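Home Posts Replies Media About

Fabrice Guillot
Thread: grasp segmentation on thin objects, what we changed in the Zirkis pipeline
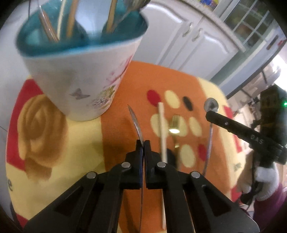 Spoon held by the handle, with a fork, a chopstick and a second spoon still on the cloth.

1/ Our labeler splits two-handed demonstrations into reach, close, carry, release. It does well on mugs and boxes. On cutlery it was producing garbage, and most of the last sprint went into finding out why.

2/ First problem: closure. The old rule called a grasp when finger width stopped shrinking above a minimum. A spoon handle is so thin that the width at grasp is nearly the same as the width with nothing between the fingertips. The rule filed those as failed closes and dropped the segment.

3/ We pulled 430 cutlery episodes and relabeled them by hand. The width-only rule missed a lot of real grasps and invented a few on empty closes. Moving the threshold trades one error for the other. There is no good value.

4/ New rule: width is only a candidate trigger. When it fires, we take a mask of whatever sits between the fingertips and check whether it stays fixed in the gripper view over the next 20 frames while the background moves. If it does, grasp. If the gripper is standing still, the test is deferred until it moves.

5/ Deferring is the ugly part. The segment start has to be written backward in time, so the labeler can no longer run as a pure stream. Marcelle Guérin rewrote the buffer in Hamel to allow late edits. Replay is a little slower. Live preview shows a pending state.

6/ Second problem: the cloth. A pattern with ovals, blocks and big flowers gives visual odometry plenty of corners, so pose is fine. The mask model is less happy. It likes to merge a shiny handle with the printed patch under it, mostly where there is a highlight.

7/ Fix for that is dull. We propagate the mask from frames where the object is raised off the table and go backward to the contact frame. A lifted spoon separates from the print by parallax. One lying flat doesn't.

8/ Third problem: two grippers in one view. The other hand's finger comes in from the side and the labeler took it for an object being approached. We now project the second gripper's pose into the first view and mask it out before anything else runs. This needs both clocks aligned to within 2 frames or the mask lags on fast reaches.

9/ Still open: chopsticks. Pale, straight, no features along their length. The mask slides along the stick and the stability test can't see it. Position along the axis is unreliable and we now export it with a low confidence flag. Planner people, please read the flag.

10/ The changes are in the Zirkis dev branch. Config key is closure_mode, the old behavior is still "width". Regression set is 923 episodes, cutlery included — run it before you send me a threshold patch.

Comments

pkt_loss
Does the deferred test break if the operator closes and then just waits? We get long pauses.

Fabrice Guillot
It stays pending until motion or release. If release comes first, the segment is marked unknown and kept.

tessel8
Tried closure_mode on our pens and screwdrivers. Better than width. Pens slide the same way as your chopsticks.

Marcelle Guérin
Buffer docs are in the Hamel readme now. The late edit window is configurable.

odd_parity
Any plan to use motor current on the follower side?

Fabrice Guillot
Not for labeling. The hand-held data has no motor.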